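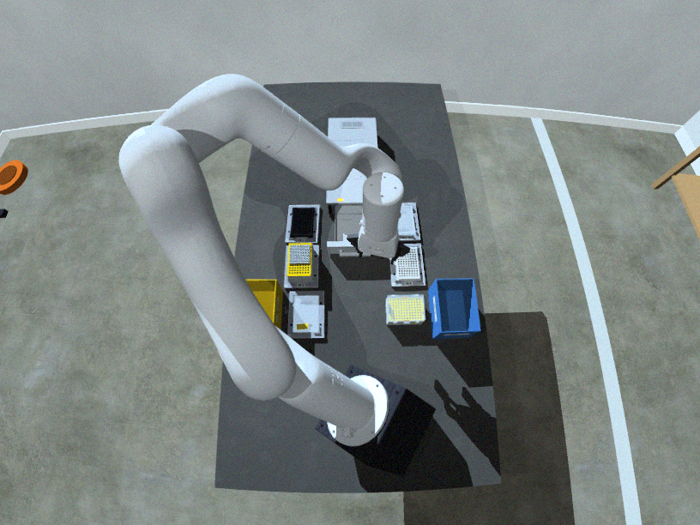 Layout sim, one arm at the bottom centre of the table, plate nests down the left, bins either side

Budgeting for a plate-handling arm — what am I forgetting?
Posted by benchmouse, February 27, 2025

Hi all. I run a small assay lab and we've finally been told we can put in a bid for an arm to move our microplates about. I've been playing with the layout in simulation and I'm fairly happy with it: nests on the left, one more on the right for the white plates, the boxy instrument at the back where the gripper can get over it, and a yellow bin and a blue bin for whatever gets dumped.

My trouble is the money side. I've got two quotes, one from Atetti and one from Fakport. The Atetti one lists the arm, the gripper and the base plate and stops there. Fakport's is longer and dearer, and has 12 plate nests on it when my drawing uses nowhere near that. We run 90 plates on a normal day and 162 when it's busy. Do I buy for the normal day or the busy one? And what else should be in the bid before I send it up?

pipette_dreams
Buy for the busy day, but work out first whether it's busy all day or just for two hours after lunch. Ours was the second sort, and a few people loading by hand covered it fine.

Things missing from our first bid, in order of how much they hurt: the table (a proper stiff one, not your old bench), guarding, scheduling software, the yearly service contract, and getting the power moved. We'd put down 400 pounds for "sundries" and that had gone before the arm was out of its crate — cables, mostly, and spare gripper pads.

Also look hard at how far that arm swings. In your layout the upper part goes right out past the left side of the table, over the floor. That's floor you have to keep people off, so measure your room with the swing in it and not just the table. You may find a smaller arm reaches all your nests, and it'll be cheaper too. Ask both firms to quote one.

On the nests, ask Fakport to price them singly. I'd get what the drawing shows plus a couple of spares.

tinlid
we got Temba, no complaints

Ottoline_B
Agree about the swing. I'd add training. Prodon threw in two days for us in January when we asked, and it wasn't on the quote at all, so do ask. And fix that loose plate on the right before anyone signs it off! If it's meant to be picked up from there, it needs a nest, and that's another line on your bid.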